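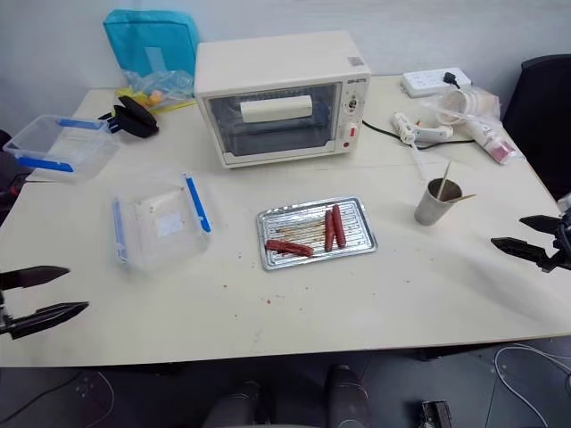
Sausages, skewers and the toaster oven, both grippers open.

Teaching two arms to skewer a sausage: by hand or by remote?

twoarmtilly
Original poster

Hello all, and thank you again for the kind help with my cable question back in November. I have a new one and it's a bit of a ramble, so please get comfortable.

We're teaching our two-arm setup to put a sausage on a stick. One gripper takes a skewer out of the steel cup, the other picks up a sausage from the tray, the two meet in the middle, and the stick goes in the end. Later on I'd like it to carry on to the oven door, but let's not get ahead of ourselves.

So far I've done all the teaching by remote control, with the small leader arms from Giltine, and I've saved 300 runs that way. My coworker Roya Rostami thinks I should stop right there and move the arms by hand instead. She says I can't feel the sausage through the leader arms, and she's right, I can't! If the stick goes in a little off center, the sausage bends and I don't know it until I see it. When I hold the arm itself I can feel the push straight away.

Which would you do? And has anyone mixed the two?

Posted 12/07/2022

benchmouse

Hi Tilly, what a lovely task. I'm with Roya on this one. We did a plug-and-socket job with hand guiding and it was so much calmer for everybody. You lean on the arm, you feel it seat, you let go. With the leader arms I was always pushing too hard and then backing off, and of course the policy learned my backing off as well and did it faithfully every single time.

Is the sausage held near the end or in the middle when the stick goes in?

twoarmtilly

Near the end, mostly. I start with the two arms facing each other across the tray, so that if anything drops it lands on metal and I can carry on with the same run. Then I bring the stick in level and go slowly, slower than feels natural, with the sausage held still and only the left arm moving.

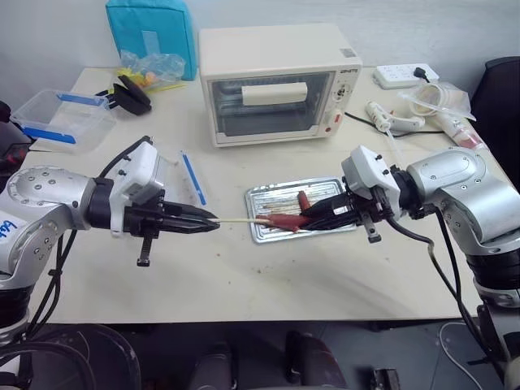 I used to move both arms toward each other at once, which looked very elegant and went wrong a good deal more often. Holding one side still was Roya's idea too, so perhaps I ought to just hand her the login and go home.

oldservo_pete

I'll be the grump, if you don't mind — please don't switch to hand guiding for this. You've got two arms and one pair of hands. To guide both you either need a second person, and then you have two people with two different ideas of where the middle is, or you do one arm at a time and lose the timing between them. On top of that your own hands and sleeves end up in the camera views, and the model gets used to seeing them. Come the day you run it alone, they're gone, and it may not like that one bit.

I've trained on 1,000 remote runs of a folding job at Zistow and never once touched the arms. The feel comes with practice. Watch the wrist view and not the head view when the tip gets close.

benchmouse

Pete, I take the point about hands in view, that's fair and I should have said it. But you can record the path by hand and then replay it with nobody near the table, and save the camera views from the replay. We did just that. It takes twice as long, I'll grant you, and you have to put every item back where it began.

oldservo_pete

And a soft sausage goes back where it began, does it? With a hole in the end of it? Replay is fine for sockets. I wouldn't trust it with food.

benchmouse

All right, I did laugh at that. You may have me on the hole.

twoarmtilly

You two are a treat. Pete, I went and tried your tip about the wrist view and it's a real help, thank you. I'd been keeping that one tiny in the corner of the screen, and now I've made it the big one. I can see how much of the stick pokes past the fingers before I ever go near the sausage, and if it looks wrong I let go and pick it up again.

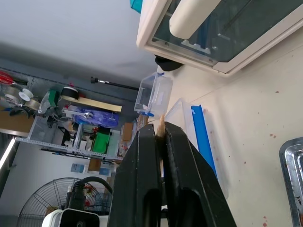 Wrist view with a stick in the fingers, point just past the tips.

marisol_k

Coming in from the side here, with a warm hello to everyone! Could you do both, but for different parts? I'd keep the whole task on remote control and use hand guiding only to learn the push for yourself, without saving any of it. Spend an afternoon feeling where it bends, then go back to the leader arms. I did this with a Plureo arm and a jar lid and my remote runs got much smoother.

Also, do keep the runs where you let go and pick up again. I threw mine out at first because they looked clumsy, and then the robot had no notion of what to do with a bad grip.

oldservo_pete

Seconded on keeping the re-grips. I'd still cut any run where the stick comes out through the side.

twoarmtilly

Marisol, I like that very much, and Roya has already said yes to it, so we'll have our afternoon of poking sausages. I'll save the next batch by remote with the wrist view big, keep the re-grips in, and train on the new ones alone before I mix in the old 300. I'll come back and post how the first six tries go, good or bad.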